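Fiction | Short Reads

Notice to the Residents of Kenska House

It is the duty of this office to inform all residents that the item held under entry 944 of the Register of Unclaimed Effects remains unclaimed, and that the period for claims will close on the last day of November.

The item is a metal tin, red on the outside and gold within. It was received at the front desk on a wet evening by the night porter, who signed for it and placed it on the shelf between a wicker hatbox and the winter umbrellas. No name was left with it. The porter recalls that the bearer asked whether the house still kept things, was told that it did, and went out again without waiting for a receipt.

Under the rules adopted when the building passed from the Gollolico Trust to its present owners, every unclaimed item is to be opened once a year, its contents examined and returned, and the lid replaced. The office has done so on four occasions. On the first, the contents were entered on a single line of the Register. On the second, a further page was required. The present entry runs to 298 lines, and the clerk responsible has asked to be moved to Correspondence.

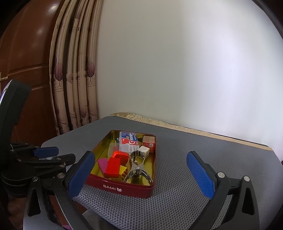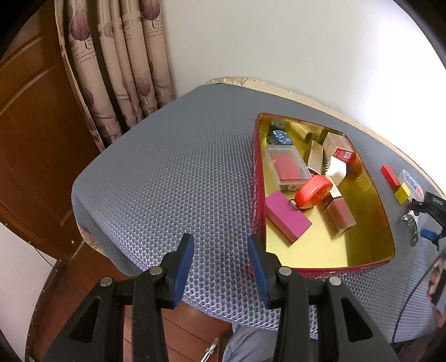

The Register makes no provision for an item that increases. Legal advice was sought from the firm of Aliyu, which replied that a container may lawfully hold whatever is found in it, and enclosed an account for 378 crowns. The office has therefore continued to record each object as it is met with. Residents of the third floor have been invited to view the tin, and several have done so with unexpected feeling. One gentleman stood for a long while before the red tape measure with its metal ring, and stated that his father had owned one of the kind when they lived at Hevness. He was asked whether he wished to make a claim. He said that he did not, but inquired whether he might come back the following year, and a note to that effect has been added to his file.

Residents are reminded that viewing is by appointment and that nothing may be placed in the tin. This second rule was introduced after the last opening, when three persons were observed leaving the room with empty pockets and a lighter step. No action will be taken in respect of those persons.

Claims should be made in writing and should state what was lost. It is not necessary to state when. Should no claim be received, the tin will be returned to the shelf, and the office will order a larger Register.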